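Home Journal Issues Authors Contact

Jomar Tagle and Marilou Dela Peña
April
9 comments

4. Electricity use of the Clurent nodes

The Clurent ledger does not use mining. A node checks the payments that it receives, signs them and waits for the next ones. For this reason the usual method, in which the total computing work is divided by the efficiency of the best machine on the market, cannot be applied here. We needed another way, and we chose to ask the owners directly. At the time of our survey the public list contained 800 nodes. From this list 103 owners sent us readings that were complete enough to be used, and all the results in this section come from them.

Most of the nodes in our sample are kept in homes and small workrooms. Only a few are in rented data halls, and these we treat apart in Section 5.

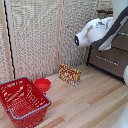
Why is a meter at the wall plug preferred to the power value given by the software?

The software sees only the processor and sometimes the disk. The losses in the power supply, the fan and the network adapter are outside of its view, and for a small machine these losses can be a large part of the total. A wall meter includes everything that the owner pays for.

4.1 Type of machine

The machines fall into two groups. In the first group there are single-board computers, and the typical one draws 9 watts during normal operation. In the second group there are older desktop computers which already belonged to the owner and were given a second life as nodes. A desktop of this kind, if it is never switched off, consumes about 700 kWh per year. The work done for the ledger is the same in both cases. The difference comes almost fully from the idle power of the machine, and a model that assigns one average value to every node will hide it.
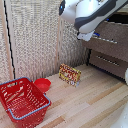
Ambient temperature has an effect on the fan, and the fan has an effect on the reading. In Ondia, where the summer is long, several owners saw a higher draw in the afternoon than at night with the same number of payments. The position of the node in the room is also important. Furniture with closed fronts, such as the brown cabinet in Figure 2 with its two drawers one above the other, gives little exchange of air, and we asked owners not to take readings with the machine shut inside a drawer. Readings taken on an open shelf were more stable – the fan stayed at one speed for many hours.

4.2 Idle power and who should carry it

One objection concerns the desktops. If the computer would be running anyway, for example as a file store for the family, then only the additional power should be counted for Clurent. We could separate the two uses for a small part of the sample, by stopping the node software for one night and reading the meter again in the morning.

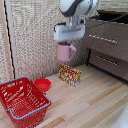

Demirtaş wrote to us that one night is too short, and that a file store often makes its backups exactly at night, so the base value comes out too high and the share of the ledger too low. We accept this point. In the tables the additional power is therefore given as a lower bound, and the full power as an upper bound.

4.3 Network equipment

The router was left out of the main estimate. It serves the whole home, and its draw changes very little when the node is connected or removed. In Dulley some owners had bought a second router only for the node, and in these cases we included it. The part of the internet provider is not included at all, as we found no good way to divide it between users.

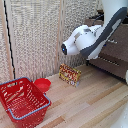 A reader of the earlier draft asked why we do not multiply the sample average by the length of the public list and publish the total. We prefer not to do this yet. People who own a wall meter and answer a survey are probably more careful with electricity than the others, and the list itself contains nodes that were offline for months. A corrected total, with weights for the type of machine and for the hours online, is given in Section 6.

Share Save Print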